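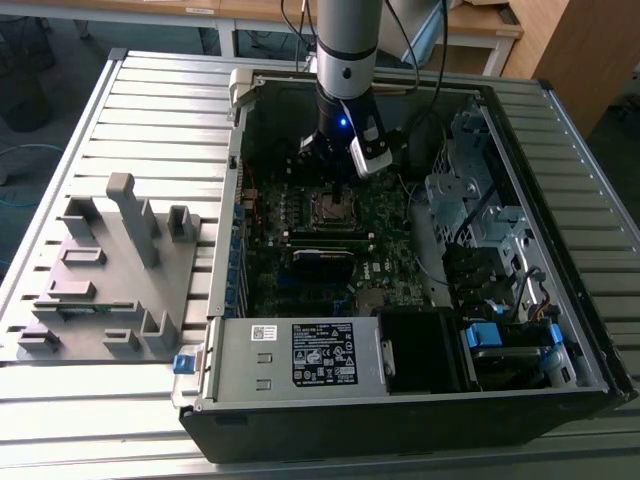
I have now spent most of October teaching a robot to take computers apart, and I would like it known that I was better at this when I was eleven.

The way it works is that I drive the arm through a job, everything gets recorded, and later a model chews on the recordings and tries to do the job without me. One run through is one example. We have 1,692 of them. You would think that was plenty. The model, which has opinions, does not.

Memory is the current headache. Grabbing a stick of RAM is a finger-and-thumb job for you and me, and you'd never think about the latches. With the gripper you think about nothing but latches. You come in slightly crooked and you're leaning on the wrong slot, and from the overhead camera it all looks wonderful. So I've mostly stopped trusting the overhead camera and drive off the wrist view, where everything is tilted and enormous and I can at least tell which slot I'm about to insult.

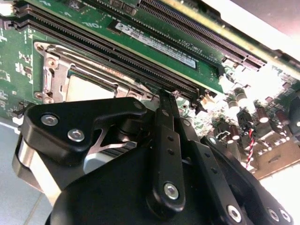 Ulska Robot Learning Group, Odville

My other problem is that I'm too consistent. Stanisława Mazurek went through a batch of my recordings and pointed out that 323 of them started from practically the same spot, with the same little swoop to the left. I didn't know I had a swoop. The model certainly did. It learned the swoop beautifully, and then it did the swoop with the case turned the other way around, where a swoop to the left is no help to anyone.

So the new rule is that I have to move the computer between runs, start the arm somewhere silly, and leave my mistakes in as long as I recover from them. That last part hurts. I had thrown out 17 runs from one afternoon for being ugly, and Stanisława made me put them back. Apparently a fumble followed by a fix is worth more than another perfect swoop. I've asked for this in writing for my next performance review.

Tomorrow it's 2 hours of memory slots again, then labeling until lunch. If anyone has a wrist brace in a medium, I'm at the desk by the coffee machine.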